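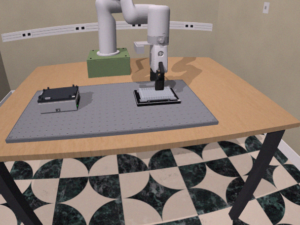 Rostano, the regional lender with headquarters in Oltham, reported lower earnings for the third quarter, because its customers are moving their money from ordinary checking accounts into deposits that pay more. Net profit fell by 2 percent compared to the same period of last year. The bank said that the result was in line with its own plan, and it kept its forecast for the full year without change.

The main pressure came from the cost of funding. During the years of very low interest rates, many households and small companies left their savings in accounts that paid them almost nothing. Now they compare offers more carefully, and Rostano had to raise the rates on its savings products two times since the spring. The interest which the bank receives on its loans also increased, but more slowly, as a large part of its mortgage book was signed at fixed rates and will not be renewed for several years.

Income from fees was stronger. Payments with cards grew during the summer months, and the advisory unit earned more from mid-sized companies that were looking for buyers or for new capital. These two businesses together covered most of the decline in interest income, the bank wrote in its statement to shareholders.

Rostano set aside a little more money for bad loans than in the previous quarter. The increase is connected mostly with commercial real estate, where owners of older office buildings have difficulties to find new tenants and to refinance their debt. The bank said that the number of late payments on home loans remains low, and that it does not see any signs of a wider problem among private borrowers. Its capital ratio stayed well above the minimum required by the supervisor.

The bank also gave new details about its branch network. At the end of September it employed 1,953 people, and it intends to reduce this number by 200 before the end of next year. Most of the reduction should come from retirements and from positions that will not be filled again when people leave. Several smaller branches will be joined with larger ones nearby, and the opening hours in others will be shorter, with counter service only until 1 p.m. The list of the affected branches will be published in October, after the talks with employee representatives are finished.

At the same time, Rostano wants to lend more to manufacturers. It has opened a credit program of $600 million for companies that invest in new equipment, in energy savings or in the extension of their plants. The loans will have terms of up to ten years, and the first repayment can be delayed until the new equipment is in operation. The bank said that demand for such financing is higher than it expected at the beginning of the year, especially from suppliers of medical and laboratory products.

One of the first borrowers is Gajewski, a family-owned maker of plastic parts, which will use the money to expand its production site outside Oltham. The size of the loan was not made public. Gajewski said only that the work on the site will start in the winter and that the company will also put its own funds into the project.

Analysts at the research firm Nelison called the quarter "solid, but not exciting." In a note to clients, they wrote that the costs of deposits are probably close to their highest point, and that the margin could begin to recover in the first half of next year if the central bank lowers its rates. They warned, however, that the manufacturing program brings a new kind of risk for a bank which in the past was known mainly for mortgages. The firm left its recommendation for the stock at "hold."

Shares of Rostano lost more than 2 percent in early trading, but they recovered a part of the loss by noon. Other regional lenders were also slightly lower in the morning, after two of them published results with similar comments about the price of deposits.

The board confirmed the quarterly dividend at the same level as before. A decision about buying back shares, which some investors had hoped to see already with these results, was moved to the annual meeting in the spring.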